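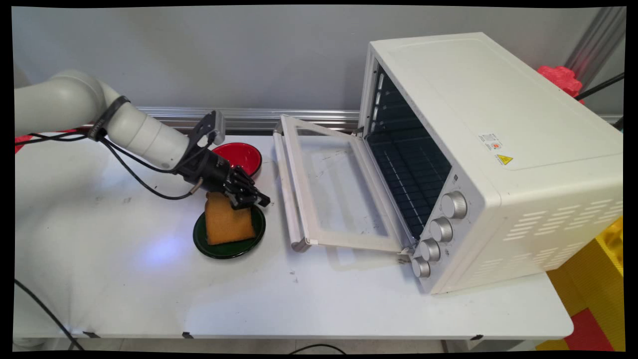 Why do households throw away bread that could still be eaten? In our diaries, the usual cause was that the loaf had gone dry before it was finished, and the household had no regular use for dry bread.

Figure 3. Toaster oven, red bowl, and a slice of bread on a dark green plate.

4.2 Bread in the discard diaries

Bread was the largest single category in the diaries. The 393 households in Umberg and Tovar recorded 3464 discards over eight weeks, and 1336 of these were bread or rolls. Cooked rice and pasta came next, followed by salad greens. The ranking was the same in both towns, although Tovar households threw away more rolls and Umberg households more sliced loaf.

Each entry gave the item, the portion discarded, the time of day, and a reason in the person's own words. We did not offer a list of reasons. A pilot version of the diary had done so, and people tended to pick whatever was printed first. Free wording took longer to code but gave us answers we had not thought of, such as "the heel, no one eats the heel" and "bought new, so the old one went."

Two coders read all bread entries separately and sorted them by main reason. Where they disagreed, a third reading by Kittipong Tanasarn settled the code. Most disagreements were between "dry" and "old." We first treated these as one reason and later split them. People who wrote "dry" had usually touched or tasted the bread. People who wrote "old" were often going by the date on the bag or by memory of when it was bought, and several added that the bread looked fine.

Dryness was the most common reason, followed by mold, followed by age. Mold was entered more often in June than in the earlier part of the study, and most of those entries concerned bread kept in closed plastic bags. Dryness went the other way. It was entered mainly for bread kept in paper, in a cloth, or cut side down on a board. Few households had thought about this trade. When we asked in the closing interviews where the bread was kept, the usual reply was that it stayed in whatever it came in.

The time of day was more useful than we expected. Bread was thrown out in the morning, often before eight, at the point where someone wanted breakfast and found the loaf unsuitable. Leftover cooked food was thrown out in the evening, while clearing up. The morning discards were quick decisions. One parent in Umberg wrote, "Had to leave, opened the new one." An older couple in Tovar kept a tin for crusts and emptied it into the trash each time it was full. They entered this as one discard per tin, and we have left it that way.

4.3 Toasting and other uses of dry bread

Dry bread is not spoiled bread. Staling is mostly a change in the starch, which firms up as the loaf sits, along with a movement of water from the crumb to the crust. Heating reverses part of the firming for a short while. Toasting also browns the surface and covers the stale taste. Any household with a way to toast a slice (Figure 3) therefore has a use for bread that is past its best for sandwiches, provided there is no mold on it.

We had assumed that households with a toaster or toaster oven would discard less dry bread. The diaries gave only weak support for this. Nearly all households owned one or the other, so there was little to compare. What separated low-discard from high-discard households was how often they toasted when they had fresh bread too. People who toasted as a habit did not seem to notice dryness much and rarely entered it as a reason. People who toasted only now and then tended to say they had forgotten it was possible, or that it was too much trouble for one slice.

The closing interviews brought up several other uses:

bread soup, named mostly in Tovar and mostly by people over sixty
crumbs for coating fish or cutlets
French toast, which was named often but seldom appeared in the meal notes
feeding birds or hens

The last of these caused a coding problem. Some households counted bread given to hens as a discard and others did not. We removed it from the main count and report it separately in the appendix.

Freezing was mentioned by fewer households than we expected. Those who froze bread sliced it first, and most had begun when living alone. The main objection among the rest was lack of freezer space – two people also said that frozen bread tasted of the freezer. Households that froze bread entered almost no mold.

4.4 Loaf size and the new loaf

A second pattern concerned the purchase of a new loaf while the old one was still in the kitchen. In the coded entries this was listed under "replaced." It was seldom given as the first reason, but it came up in the notes beside many entries coded as dry or old. The old bread was acceptable until there was something better next to it.

Replacement was most common in homes where more than one adult did the shopping. It was also more common among customers of Etetti, the bakery chain with branches in both towns, which at the time sold its large loaf only whole. Jornero, a smaller bakery in Tovar, sold half loaves at the counter on request. Several single-person households told us they walked farther to shop there for that reason. We did not collect receipts and can't say how much the half loaf alone changed what they threw away. People who go out of their way for a half loaf probably waste less to begin with.

Household size had the expected direction. Single people entered more bread discards per person than families did, and families with school-age children entered more crusts and partly eaten slices. Lunch boxes account for many of these. A slice that came home in a lunch box was entered in the afternoon and was almost never saved for anything else.

One limit should be kept in mind when reading these results. A diary makes people pay attention, and bread discards fell in the final weeks in both towns. Some of that fall may be real change and some may be tired record keeping. The shorter notes toward the end point to the second, at least in part. We return to this in Section 5, where the diary entries are set against the bin weights from the smaller Umberg group.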